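Bhavana Bangera maintains the grasp planner at Clullirach, and most of her week goes to depth data. "Creases are the problem," she says. "A raised fold that runs up to a rim gets merged with the object, and the planner proposes a grasp on fabric."
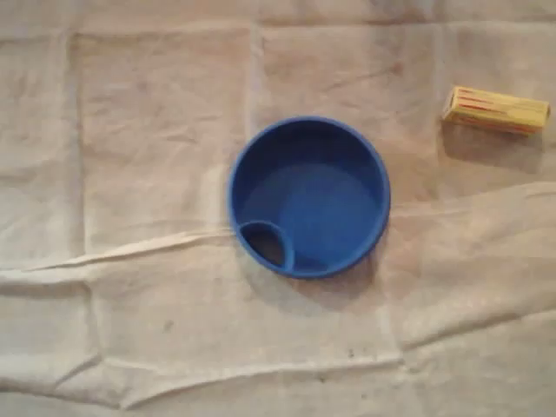
Blue bowl and striped box on creased cloth.

Her fix fits a local surface to the cloth before segmentation. Over 2,537 logged plans, 243 had at least one contact point on a fold; the new build cut that to 15. It adds almost 485 milliseconds per plan. "Zihan Feng wants that halved by April," she says. "The surface fit can be cached. I haven't written that part."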